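Vukex 6 Insertion Planner
Supplied and supported by Bastos

Category: Robot software / Planning and control
Publisher: Zolach
Current version: 6
License: $3,000 per cell, per year
Last revised: 14 September 2024

Before you add this to a quote, please read the page. We sell Vukex and we use it in our own shop, and we also spend a fair amount of time on the phone with people who bought it expecting something else.

What it is

Vukex is a planner and controller for putting parts into other parts. Rings into bores, pegs into holes, caps onto housings, connectors into sockets. You give it a model of the gripper, a model of the part, a model of the thing the part goes into, and a rough idea of where everything sits. It works out an approach, picks a contact strategy, and then runs the last bit of the motion under force control, correcting from the wrist camera until the part is close and from the force readings after that.

It runs on a separate Linux computer next to the robot controller and sends position corrections at 50 Hz. Zolach's brochure calls this "real time." It's fast enough for most slow assembly work. If your arm's own force control is good, let the arm handle the fast loop and have Vukex supply targets. If your arm has no force control and you were hoping the software would make up for it, it won't, and we would sooner you found that out on this page.

What Zolach claims

The sales sheet says the planner "solves insertion out of the box" and needs "no tuning for typical parts." We asked what a typical part was and got back a list of the demo parts.

The demo parts are nice parts. They have generous chamfers, matte surfaces and exact models. Our own customers tend to show up with a worn fixture, a drawing from three revisions ago and a glossy molding that the camera can't make sense of. Vukex can handle a good share of those jobs once somebody has put time into the setup. We've never seen one go in with no tuning at all.

The simulator

Most of what you pay for is the simulator link. Vukex plans inside Flelleo, a physics simulator that comes with the license, and it will rehearse a task there as many times as you like before you let it near hardware. You can move the part around, change the friction, spoil the camera calibration on purpose and see when the plan falls over. This is the piece we like best, and also the piece we argue with customers over most often.

Flelleo treats the gripper and the part as rigid unless you tell it otherwise. A thin plastic ring held between two fingers is not rigid. Squeeze it a little and it goes slightly oval, and an oval ring has opinions about going into a round hole. You can set a compliance value on the part, and you should, but the value has to come from somewhere. The default is a guess, and the manual doesn't say whose.

Contact is the other weak spot. When a part sits tilted in the mouth of a bore, touching in two places, small changes in the contact settings give you very different results. One setting has the part slide home, the next has it wedge, and both look perfectly believable on the screen.
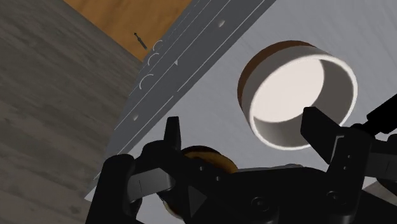

So treat a high success rate in simulation as permission to start testing on the bench, and don't quote it to your customer. Tomás Pacheco, who does most of our installs, ran one ring job through 2,000 simulated attempts before he went on site in March. The report was close to perfect. The first afternoon on the real cell was nothing like it. The wrist camera mount had been shimmed at some point and every view was tilted by a small, steady amount that the simulated camera knew nothing about. He fixed the calibration and things got much better, though they never matched the report.

To be fair to the software, once he put that same tilt into Flelleo, the simulated runs started failing in much the same way as the real ones. The simulator could have warned him. It had to be asked the right question first, and the default test plan doesn't ask it.

Perception

The pose estimator is trained on rendered images, with random lighting and textures thrown in. It works from the wrist view and it does better than we expected on plain, light-colored parts against plain backgrounds, where there isn't much to hold on to. It puts a lot of trust in edges. Round openings are good for it. Rotation of a round part around its own axis is hopeless for obvious reasons, and if your ring has a key or a notch that matters, plan on a second look from another angle.

It reports a confidence score with every estimate. We ignore the score. We have seen it sit high while the estimate was wrong by more than the clearance, and we have seen it drop when someone walked past and changed the shadows. Use the repeat check instead (Settings, Perception, Verify by motion). It nudges the arm, looks again, and compares the two answers. It adds time to the cycle. Leave it on.

The gripper blocks the view. Every wrist camera has this problem, and in the last stretch before contact the fingers can hide a good part of what the estimator needs. Vukex handles this by freezing the last good estimate and going in on force alone. The distance at which it does this is a setting, and the factory value is too short for big fingers. If you use chunky two-finger grippers, raise it.

Planning

The approach planner is solid and we have few complaints. It keeps cables and the gripper body out of trouble if you model them, and it ignores them if you don't. Please model your cables. A simple tube along the wrist is enough.

Search strategies supplied:

Straight push with tilt correction
Spiral search
Tilt and drop
Edge follow
Custom (Python)

Zolach's literature has a lot to say about the automatic strategy picker. In our use it chooses spiral search almost every time, and spiral search is fine almost every time, so the picker looks very smart. For rings and short cylinders, tilt and drop is usually quicker and gentler on the rim. Choose it by hand.

Custom strategies are written in Python and they load without a restart. The interface is small and readable. This is the nicest surprise in the package and it barely gets a line in the brochure.

Logging and replay

Every attempt is logged: joint positions, forces, camera images, planner decisions. You can load a real attempt back into Flelleo and play it beside the simulated version. For us this is worth more than the planner. When an insertion fails you can see the point where the real force trace and the simulated one part company, and it's often a lot earlier than the failure.

Logs get big in a hurry. There is an automatic cleanup option, and it deletes oldest first with no regard for whether a run failed. Turn it off and write your own script. We have one and will send it to any customer who asks.

What you need

An arm with an external control port and a driver on Zolach's supported list. Check the list yourself — "compatible" in the brochure includes arms whose driver is still in beta.
A wrist force sensor, or an arm with usable built-in torque sensing.
A wrist camera, calibrated, on a mount that doesn't move.
A Linux computer with a recent graphics card. The minimum spec printed on the box will start the program. It won't rehearse anything in a reasonable time.
Models of your parts that match your parts.

What you get

One cell license for Vukex 6, with Flelleo included for the same machine
Driver for one arm and one gripper
Sample tasks, including ring and peg insertion
Email support from Zolach, phone support from us during shop hours

The license is tied to the computer. Moving it means writing to Zolach and waiting. If your computer dies in the middle of a production week, that wait will feel long, so ask us for a temporary key right away. We keep a few.

Who should skip it

If your clearances are loose and your fixtures are good, you don't need this. Teach the points, add a compliant wrist, spend the $3,000 on something else. We've talked several people out of buying Vukex on exactly those grounds and most of them are still running on taught points.

If your parts change every week and you have nobody who can spend a day or two on each new one, skip it as well. The setup time is real. Zolach shows a new part being added in a short video, and what the video leaves out is the modeling, the calibration and the part where you try it and it jams.

It makes sense where the fit is tight, the part arrives in a slightly different place each time, and there's someone on staff who likes reading force plots.

Trial

We lend a trial key with full features. Bring a real part and its real mating piece to our bench, or send them, and we'll run the job with you in Flelleo and then on an arm. You keep the logs whether you buy or not. Please send the worn parts too. Everybody sends the new ones.

Questions we haven't answered

We don't yet know how well version 6 handles soft gaskets, two arms at once, or shiny metal under shop lights. Zolach says all three work. If you have a job like that and want to try it on the bench, ask for Tomás.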